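4.2 Where the dream reports came from

I should admit up front that I never meant to write about Freud's patients' dreams at all! I was after the footnotes. Raili Tikkanen had handed me a box of 199 typed dream reports from the Tristthorpe reading circle, and I kept noticing how often the members had gone back and changed the ending (sometimes in a different ink, sometimes years later). So I read the lot again, this time only for the changes.
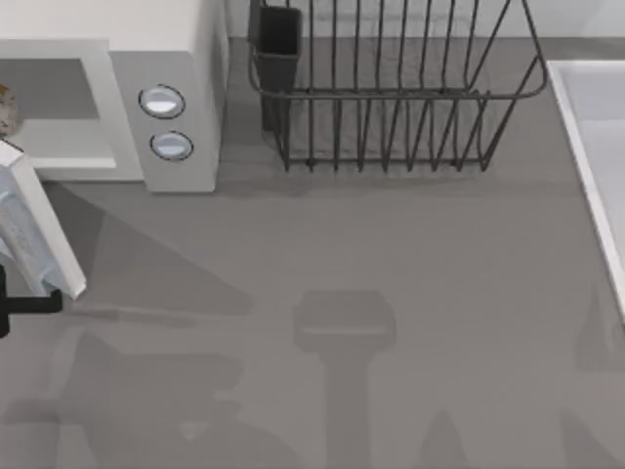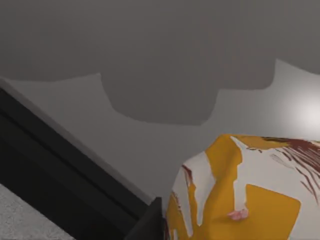 Figure 3. Two rendered kitchen views: a white microwave on a gray countertop (first), and a gray wall with a long black ledge (second).

Ruben Claeys and I sorted the revisions separately and then argued over the ones we disagreed on, which took most of July. We ended up with 35 reports where the dreamer had added a whole new person, usually a parent. Freud has plenty to say on revision of this kind, and I lean on his idea that a dream gets tidied in the telling. But I part ways with Andreadis, who treats the first version as the real one. I just don't see why it should be! Some of our dreamers rewrote a report up to three times, and the later versions are often the stranger ones.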